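Fundby就“彩色收纳提升家务效率”说法发表意见:证据薄弱,消费者不必急于换新 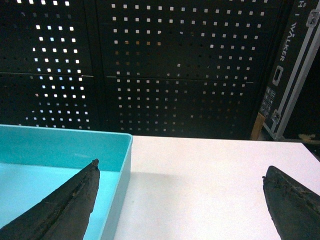

【Javthorpe,九月】家居消费信息机构Fundby今日发布一份简短的评议意见,对近期在收纳用品市场广为流传的“彩色分区收纳法”提出质疑。该方法由收纳品牌Gredance推广,主张按颜色把家中物品分入不同托盘和盒子,声称可以明显减少找东西的时间,并改善使用者的情绪。Fundby查阅了Gredance公开的全部说明材料,认为现有证据不足以支持上述任何一项主张。一只青绿色的塑料托盘能装东西,洗起来也方便,这一点没有人反对;至于青绿色会不会让人更快想起剪刀放在哪里,材料里找不到像样的答案。Fundby建议,家里已有托盘可用的消费者,暂时不要为了颜色另外付钱。

“彩色分区收纳法”的核心是一套名为Rathnayake的产品。按照宣传册的说法,冷色托盘适合放置“需要冷静处理的物品”,例如账单、药品和工具;暖色托盘适合放置“带来愉悦的物品”,例如零食、手工材料和孩子的玩具。宣传册没有解释这种划分从何而来。同一本册子的前半部分把缝纫用品归入暖色,后半部分的示范柜里,缝纫用品又放进了冷色托盘。Fundby曾就此去信询问,收到的答复是“可按个人感受灵活调整”。既然可以按个人感受调整,消费者就有理由问一句:整套方法里还剩下什么是必须照做的。

一、那项调查说明了什么

Gredance宣传中引用最多的,是一项对291名用户的问卷调查。据其公布的摘要,65%的受访者表示,使用Rathnayake之后“找东西更容易了”。这个数字被印在包装侧面,也出现在多家门店的货架牌上,字号比产品尺寸大得多。

Fundby对这项调查有几点保留。

首先,受访者全部是已经购买整套产品、并且主动登记了会员的用户。花钱买下一整套东西、又愿意填写问卷的人,本来就更可能给出好评。没有买的、买了退掉的、买了之后塞进储藏间再没打开的,这些人的看法一概不在其中。

其次,调查没有设置对照。把抽屉里的东西全部倒出来,扔掉坏的,把剩下的分门别类放回去,不管用什么颜色的容器,甚至用剪开的饼干盒,东西多半都会更好找。受访者感受到的变化,有多少来自颜色,有多少来自这次大扫除,问卷没有办法区分。Gredance的摘要把变化全部记在颜色名下,Fundby认为这一步走得太快。

再次,问卷在用户开始使用后仅2周发出。凡是整理过厨房抽屉的人都知道,刚收拾完的那段日子总是最整齐的。真正值得关心的是几个月以后,电池有没有又和橡皮筋混在一起,而这方面的数据完全缺失。

最后,“更容易”是一种主观感受。问卷没有请受访者计时,也没有安排任何实际的找物测试。宣传册中“每天省下大量时间”的句子,在调查摘要里找不到对应的问题。Fundby向Gredance索取完整问卷和原始结果,截至发稿时只收到一份排版更精美的摘要。

二、颜色有没有用处

Fundby无意断言颜色毫无作用。用颜色作标记是很老的办法,许多家庭早就在用:生食一块砧板,熟食一块砧板;兄弟俩各用一种颜色的牙刷;园艺手套和洗碗手套分开挂。在这些情形里,颜色的意思简单固定,全家人都知道,认错了也很快会有人提醒。

“彩色分区收纳法”的麻烦在于,它要求使用者记住一套并不直观的对应关系。胶带到底属于“需要冷静处理的物品”,还是“带来愉悦的物品”?备用钥匙呢?一个家里如果只有一个人读过宣传册,其他人面对一排颜色各异的托盘,恐怕还是得逐个翻找。对辨色有困难的人来说,这套办法更谈不上方便,而宣传册对此只字未提。

Fundby认为,一张写着“电池”的纸条,比任何色系都说得明白。纸条也便宜得多。

三、价格问题

Rathnayake整套的标价在500元左右,视地区和门店活动有所浮动。同样大小的普通塑料托盘在五金店和日用品店里都能买到,价格要低出一大截。Fundby比较了公开标注的材质与尺寸,没有看到足以解释差价的规格区别。包装上所写的“专业级色彩配比”没有附带任何标准或检测依据,Fundby也不清楚这里的“专业”指的是哪一行。

另一个值得留意的地方是补购。整套产品中每种颜色的数量固定,一旦某一类物品放不下,使用者就要再买同色的托盘,才能维持原来的分区。单只补购的价格高于套装内的平均价格。宣传中称这种安排“便于家庭逐步成长”,Fundby倾向于把它看成一笔持续的开销。已经买了整套的家庭,可以用手边任何尺寸合适的容器补上空位,收纳效果不会因此打折。

四、给消费者的建议

Fundby的建议很普通,也不需要购买任何东西。

先清理,再考虑容器。很多抽屉的问题出在东西太多,换托盘解决不了。没有水的笔、配不上任何电器的充电线、过期的优惠券,清掉之后往往就空出不少地方。

量好抽屉的内部尺寸再出门。退货的收纳用品里,尺寸不合是常见的抱怨。量的时候记得把滑轨和抽屉前沿也算进去,高度同样要量,不少托盘放得进去,抽屉却关不上。

常用的东西放在伸手可及的地方,同一件东西用完放回同一个位置。这句话听上去实在没有新意,也卖不出价钱,但Fundby还没有见过哪种收纳方法能绕开它。

塑料托盘需要定期清洗,尤其是放在灶台和水槽附近的。温水加少量洗涤剂即可。底部若有明显裂口,不宜再用来盛放直接入口的食物。旧托盘换下来以后,可以挪到阳台放花盆,或者在工具柜里装螺丝,没有必要急着扔掉。

看到“多数用户认可”一类的说法时,不妨找一找小字:问的是谁,什么时候问的,问题是怎么写的。如果包装上没有,可以向商家询问。商家答不上来,也算是一种信息。

五、后续安排

Fundby已将本次评议意见的全文寄送Gredance,并再次请其公开调查问卷。如对方提供新的材料,Fundby将重新审阅,并对意见作相应修改。若新材料确实能证明颜色分区有独立于整理本身的效果,Fundby会如实公布,只是目前看来把握不大。

Fundby同时计划在Javthorpe征集一批愿意参加比较的家庭。其中一部分使用彩色托盘,另一部分使用单色托盘并贴上文字标签,两部分家庭事先都按同样的步骤清理抽屉。比较将持续到冬季结束,期间以实际找到指定物品所用的时间为主要指标,感受类问题仅作参考。参加者可以保留所用的托盘,不收取报酬。Fundby不接受收纳用品企业为这次比较提供产品或资金,所需托盘全部在普通零售店按标价购买。

有意参加的家庭可于周日下午前往Fundby在Javthorpe的咨询处登记,登记时请带上一份抽屉内部尺寸。家中抽屉目前很乱的,同样欢迎。

关于Fundby

Fundby是一家设在Javthorpe的家居消费信息机构,主要评议日用品、收纳用品及小型厨房用具的宣传说法,经费来自读者订阅。Fundby不销售产品,不收取厂商的评测费用,也不授予任何形式的推荐标志。

媒体如需评议意见全文及往来信函副本,请与Fundby新闻联络处联系。转载本新闻稿请保持文字完整,请勿摘取个别句子用于产品包装。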